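Reviews > Classroom & Club > Robot Kits

Etance Two-Arm Course Pack: a review from a school robotics club

March 2, 2024

Print this review | E-mail this review

The pitch is laundry. Buy the Etance course pack, bolt your arms to a rail, and by the end of the semester your students will have taught a pair of robots to fold a T-shirt. I coach an after-school club of high school juniors and seniors, and I have heard enough pitches to be wary of one that ends with housework. We bought it anyway, out of what was left of a grant, and started in December.

First, what you pay for. The pack is a printed binder, a software license for one classroom, a set of lesson videos and a bag of small parts. It does not include arms. Ours came from an earlier project, and if you are starting from nothing, the price on the Etance site tells you very little. The license was $400 for us and it covers one school year. After that you pay again, and I couldn't find anything in the binder that mentions this. It was in the e-mail that came with the receipt.

The binder claims 20 sessions. We used more than that just getting to the point where both arms would reach the middle of the table without arguing over who had the right of way. Part of that is on us. Sessions here are short, kids have track and band, and two of ours had never used a terminal. But the authors clearly timed their lessons with people who already knew the answers. Session 3, "Connect and Calibrate," took us most of a month. The calibration page has you set the left arm, then the right arm, then the left arm again, with no explanation of why the first pass doesn't count. One of my seniors figured out that the second step quietly overwrites the first. I wrote to support about it and got a polite reply with a link to the page I was complaining about.

The software, called Valtesero, is better than the binder. Recording a run is simple: you drive the arms by hand, press a key, and the run is saved with its camera views lined up on one timeline. Students got the hang of it in one afternoon. Playback is good too, and I would guess more learning happened there than anywhere else in the course. Watching your own run from beside the gripper is humbling. The kids who thought they were careful found out they were yanking.

File handling is where it falls apart. Runs are saved with numbers for names and you can't rename them inside the program. By February we had 173 and a spiral notebook to tell us which ones were any good. Delete one from the middle and the list renumbers itself, so the notebook is now wrong from that point on. Somebody should have caught that before charging money for it.

Now the folding itself. A T-shirt is a mean thing to hand a beginner. A block sits where you left it. A shirt slides, bunches and comes back to the table a different shape every time, and the lesson text treats that as a side note. "Grasp the hem and lift" is one line in the binder. My students spent two weeks on that line. If you pinch too shallow you come up with nothing, and too deep you drag the tabletop and the arm faults out. The trick we ended up with was to go after an edge where the cloth is doubled and come down with one finger on either side of it. That isn't in the binder. It should be on the first page.

I also compared notes with a coach at another school who runs the Rultov curriculum, the cheaper competitor. Rultov starts with blocks and gets to cloth late, if ever. It's dull, and her students can stack things all day long. Mine can't stack anything, but they can tell you a lot about hems. I'm not sure which club learned more, and I don't trust anyone who says they know.

The binder's grading sheet deserves a complaint of its own. It gives full points for a "neat result" and doesn't say what neat means. We threw it out and used the sheet from the Gajdoš regional meet, where a fold has to fit inside a taped rectangle. The kids argued less.

As for results, the club can get a sleeve in and the bottom up when a student is driving. Running on its own, after training on our saved runs, the system has done a full fold twice with me in the room. The lesson videos show it going perfectly every time, on a shirt that looks starched. Ask Etance how many takes that was. I did, and I'm still waiting.

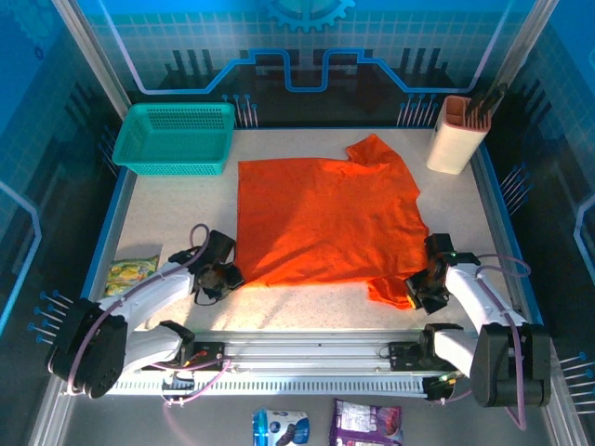
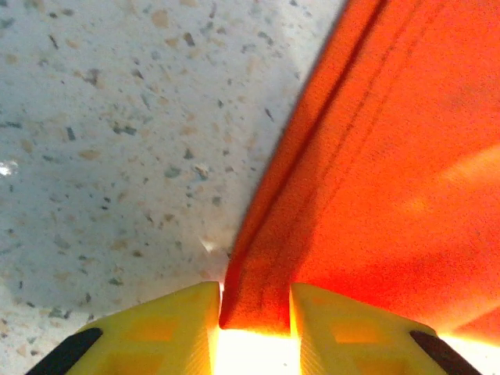
Shirt work at the table: both arms on the rail, first picture; close in on an edge of the orange material, second picture.

Would I buy it again? The software, yes, at half the price and with names on the files. The binder, no. A coach with some patience could write a better one over a summer, and I've started on mine. If your club already owns two arms and has students who don't mind failing at the same corner for a week, the pack will keep them busy until spring. If you need something to show parents by winter break, get blocks.

Rating: 2 out of 5, and I went back and forth on giving it a third. Ask about the renewal fee before you sign — in writing.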